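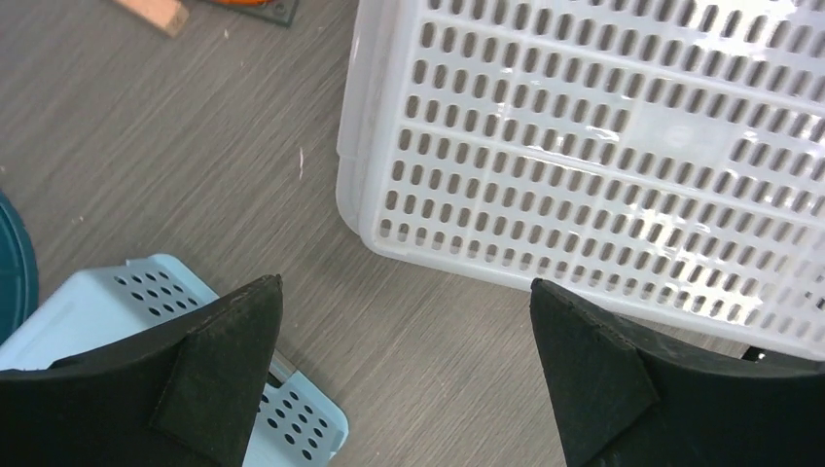
Section 2: Planning Your Prestach Purchase

Before you order anything, spend an afternoon on this section. It's the fun part - you get to decide what your gripper will do all day!

1. List the items you want handled. Write down the size and weight of each one, and note any holes or slots. A perforated plastic basket gives the fingers edges to catch on, so mark it as a "test first" item.

2. Measure the work surface. Prestach needs 52 inches of clear width with the arm at full reach.

3. Pick your finger pads. Pads come in sets of 2, one for each finger. Glossy plastic and bare wood grip very differently, so try your own items on the sample card before you choose.

4. Budget for spare pads. They pick up lint and scuffs in normal use, and we suggest 7 sets for the first year. Order them with the arm and they ship in the same box.

5. Add the wrist camera. You can buy it later, but the cable has to be routed through the arm, and that takes a bench visit.

6. Fill in the planning sheet and send it to Sarla Joshi at our Istusville office. She reads every one and loves the odd requests. Allow 27 days from approval to delivery.

Note: Buying for a shared space? Put one person's name on the sheet. Orders with two contacts get held up while we check who signs.

Caution: Do not budget for third-party fingers until you have checked the mount. Egan mounts look the same as ours but use a shorter screw, and the finger can work loose.

Go to Section 3 for power and floor anchors.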